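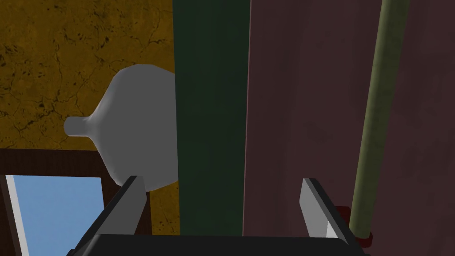 *Jurnlow, October 18, 2026*

**Writing about love and loss, wk 4: the object essay**

Notes for those who missed it. Reading was Ayuba Abugri's essay about the wedding ring she kept in a coat pocket after the divorce. Bring it again next week pls.

Main points:

- Start with the thing, not the breakup. Abugri doesn't mention the husband until page 5. By then we know the coat, the bus, the hole in the lining.
- One relationship, one object. She had a whole house to pick from.
- "We" turns into "I" halfway through. Find the sentence. Most of you picked the airport bit, I think it's earlier, when she orders dinner.
- She never says she was sad. Look at what she does with her hands.

On being fair to the ex. Long discussion, didnt finish. He gets one good line and a decent coat of his own. Would it be a better essay if he was worse? Some said yes. My view: readers side with whoever is noticed most closely, so be careful who you notice.

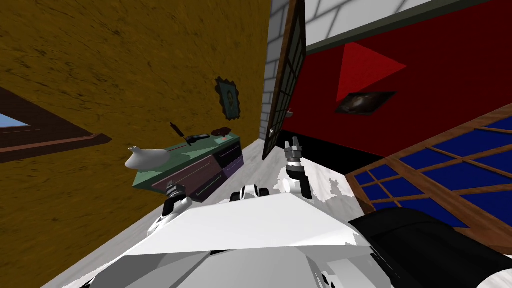 Also came up: friendship breakups. Hardly any essays on them compared to romantic ones, and no set words for it. You can't say "my ex-friend" without it sounding like a fight. Good topic if you're stuck.

**Exercise for next week**

700 words on something you kept from a person you no longer see. Partner, friend, sibling, neighbour, whoever. Change names. Present tense for the object, past for teh person. No letters or diaries, they do too much of the talking for you.

Swap drafts with your partner before class. Kyei's group is reading p. 73 onward as well, the rest of you can leave it.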